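Category: Course Notes / Home Care Basics / Unit 4

Handout for Unit 4: Brushes, bristles and what goes on the dish rack

OK, so we ran out of time before I got to the second half of the brush unit, and a few of you emailed asking if it's on the practical. It is! These are my own notes, typed up and padded out a bit, so if something in here doesn't match what you wrote down in class, go with this version and tell me so I can fix it.

Where we left off: I was saying that most people own one brush and use it for everything, and then they complain that brushes don't last. Noemí Quezada taught this unit before me and she used to start by asking everybody to bring in the brush from their own sink. I did the same in July and we got quite a spread. Plenty of plastic ones with the bristles bent flat, a couple of sponge-on-a-stick types, one very old bottle brush that was mostly wire. Please keep bringing them in, I learn something every time.

1. Bristle types

Plant fiber. Coconut, agave, palm, that family. Stiff when dry, a little softer after a minute in warm water. I love these for cast iron, for root vegetables and for the cutting board. They shed for the first few washes (normal, don't panic) and they'll leave a few threads in your sink strainer. Soak a new one for ten minutes before you use it and pick off anything that comes loose.

Nylon. Even, springy, predictable. Good on glazed plates and pots. The problem is heat. If you rest a nylon brush on the rim of a pan that just came off the burner, the tips curl and that's pretty much it for that brush.

Sponge heads on a handle. Nice for glasses and for anything deep and narrow where your hand won't go. They hold a lot of water, which means they hold a lot of everything else too. Squeeze them out every single time, stand them up or hang them, and swap the head the moment it smells. Don't wait until it looks bad, the nose gets there first.

Wire. We don't use wire in this course. I know, I know, somebody's grandmother used it on the oven racks for forty years. Bits break off and end up in food. Not in my kitchen -- and not on the practical.

2. Matching brush to job

I had a long table for this in the old handout and people just memorized it without thinking, so this time I want you to ask yourself two things. How hard is the surface? And how deep is the thing? A hard, open surface can take a stiff short brush, and you want your knuckles close to the work so you can lean on it. A deep shape wants reach, so pick a long handle and a soft head. Most of the mistakes I see come from using a long handle where you need pressure. You end up scrubbing with your wrist bent back and it hurts by the third pan.

Bowls are the in-between case. A wide shallow bowl, use the short brush. A tall one with a lip that curves in, go for the long handle, and go around under the lip twice. Guadalupe Ventura caught me skipping the lip in front of the whole group last term and I have never heard the end of it.

Wooden bowls are their own thing. Quick wash, no soaking, wipe right away and dry standing on edge so air gets to both sides. Oil when they look thirsty. I use plain mineral oil, a teaspoon or so, rubbed in with a scrap of old T-shirt and left overnight.

3. Care of the brush itself

A brush with a wooden base should never sit bristles-up in a wet cup. Water runs down into the wood, the wood swells, and the fibers get loose at the root. Lay it on its side or stand it bristles-down on a rack. Once a week I give mine a bath in hot water with a splash of white vinegar, five minutes at most, then shake it hard (outside, or you'll be wiping down the cabinets) and leave it somewhere airy.

When is it done? For plant fiber, I look at the middle of the tuft. The outside always goes shaggy and that's fine, it'll scrub like that for ages. If the middle has gone soft or dark, retire it to shoes and flowerpots. For sponge heads, I already said: smell.

A word on brands, because I get asked. I've used the Brandão block brush for years and I like the shape, it fits a small hand. The Vukell long-handle one is good too, although the replacement heads are a pain to find. You do not have to buy either one! The practical is graded on technique and whatever you have at home is fine as long as it's clean.

4. Setting up the table

For the practical you'll be working at a table first, before anything gets wet. Lay out your brushes and one or two pieces you'd wash, and talk me through your choices. I do this on a cloth so things don't slide around or scratch the top -- mine is an old checked tablecloth that has been through the laundry more times than I'd like to admit. Put the short brush on the side of your strong hand. Long handles point toward you, so you can grab them without reaching across the sponge end. It sounds fussy and it saves a lot of knocking things over.

Leave yourself elbow room. If you're sharing a table, agree ahead of time who gets which half. Keep phones, hair ties, lens cloths and all that off the cloth please, I've had a hair tie go into the rinse water more than once.

5. What to turn in

One page, handwritten is fine. List the brushes you own, what each one is made of as best you can tell, and one job you've been using it for that it's wrong for. Everybody has at least one. Mine is the vegetable brush, which I keep using on my garden clogs.

Upload it to the Vurnedia page under Unit 4, or hand me the paper. If the upload form gives you trouble (it did for half the group last time) just email me a photo and I'll put it in for you.

Reading for next time: the chapter on drying racks and dish towels, plus the short piece on hard water. Skip the part about water softener settings unless you've got one at home. Bring a towel you don't mind getting dingy, and if you have a brush you've been meaning to throw out, bring that as well. We'll pull a couple of them apart to see how the fibers are set into the base.

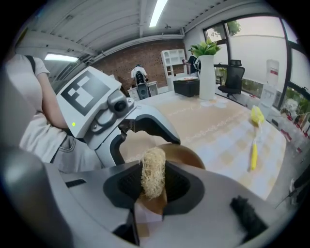
186 shares | 294 comments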